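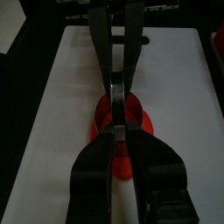
Library hours and the local history room

The Arkwood branch library will change its opening hours from September. The branch will open at 10am instead of 9.30am on weekday mornings and will stay open until 6pm, an hour later than at present. Saturday hours stay as they are. The change follows a survey of borrowers in the spring, in which most of those who replied said they would rather have time to call in after work than first thing.

The early session for parents with babies moves with the new hours and will now start at 10.15am. It will still be held in the children's corner and there is still no need to book. The homework table will be kept free for school pupils from 3.30pm until closing.

The larger piece of news is the local history room upstairs, which has been shut since the roof leak. Repairs to the ceiling were finished last month and the room has been replastered and painted. New shelving is in place along the inner wall, well away from the gutter that caused the trouble. The bound newspapers are back, as are the parish registers on film and the trade directories. The large maps are still in store at Divwood, where they were sent to be dried and flattened, and are expected back before Christmas.

Firouzeh Shojaei, who looks after the collection, said the damage was less serious than first feared. "The water came down one corner and the boxes there took the worst of it," she said. "We lost two folders of sale notices that were already copied, so the information is safe even if the paper has gone. The photographs were on the other side of the room and none of them got wet."

The photographs make up the part of the collection that most visitors ask for. They include the Zallala pictures, a set of street views taken by the family who ran the chemist's shop and given to the library when the shop closed. Many of them show the market place before the old corn hall came down, and several show the lower end of Mill Lane in flood. Few have anything written on the back. Readers who think they can put a name to a shop, a street or a face are asked to leave a note at the desk with the number of the print.

Also back on the shelf is the Đorđević notebook, kept by a watch repairer who worked above the baker's for most of his life. It lists every watch and clock he took in, with the owner's name, the fault and the price of the repair. Family historians have found it useful for placing people in the town in years when there was no census. It can be read in the room on request but cannot be copied on the machine, as the binding is weak. An index of the surnames has been typed up and can be taken away.

The room will be open on weekday afternoons from 2pm. It has space for six readers at a time, so anyone coming from a distance should ring first. Places can be booked up to three weeks ahead. Pencils only, please, and bags must be left in the lockers on the landing. The lockers take a pound coin, which is returned. Cameras and phones may be used without flash once a form has been signed at the desk.

There is a lift to the first floor but it is small. Anyone using a larger wheelchair or a mobility scooter should let staff know, and items will be brought down to the reading area on the ground floor.

Charges for copies have gone up slightly. A black and white A4 sheet is now 20p and A3 is double that. Prints from film cost the same. Scans sent by email are free for the first three pages, after which the A4 price applies. Orders by post should allow around 20 days, as there is a backlog of requests from the months when the room was shut. People who wrote in during that time do not need to write again. Their letters have been kept and will be answered in the order they came.

The beginners' sessions on tracing family history will start again in the autumn if there is enough interest. Each course runs for six weeks and covers certificates, the census, wills and church records. Names are being taken at the desk now. Those who had paid for the course that was called off may carry their place over or ask for the money back, and should bring their receipt in either case.

Books due back before the new hours begin can be returned through the box by the side door at any time.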